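Home | Work Permits | Study | Family | Magazine

The long wait for a work permit in Kedley

17th November

The regional permit office in Kedley received 1350 applications for skilled worker permits this year. It had 530 places to give. Most of the people who applied already lived in the area on temporary permits, and many had been there long enough to rent an apartment and put children in school.

Applicants are ranked on points for age, education, language scores and local work experience. The cutoff in the last draw was 556 points. A year of work with a Kedley employer is worth more than a second degree, so people who take a job first and apply later tend to do better than those who apply from abroad.

Zevness, a parts maker on the Risel road, sponsors more applicants than any other company in town. Its office pays the filing fee and helps with the forms, but it can't hold a place for anyone. Workers whose temporary permits run out before the next draw have to stop working until an extension comes through. 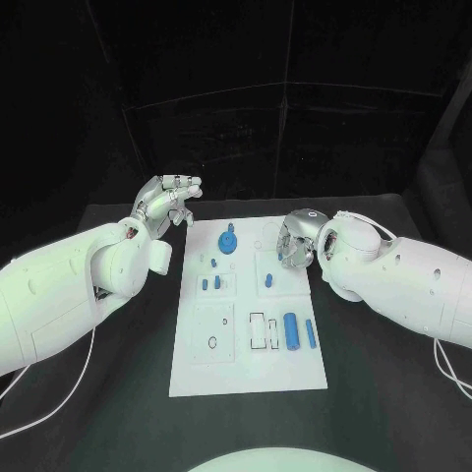

Extensions are handled in Urrutia, two hours away by bus, and the file has to include original pay records. Copies are sent back. Applicants who change employers while waiting must file again, and their earlier date is lost.

The next draw is set for January. The office has said language tests must still be valid on the day of the draw, which catches people out, as results expire after two years and test dates in Risel fill up early.

Filed under: Work Permits, Regional Programs

3 comments

marlow_t: My extension took four months. Keep every pay stub.

Dee: Does part-time work count toward the local year? The form doesn't say.

northside22: @Dee it did for me, but they counted it by hours, so it took almost two years to add up.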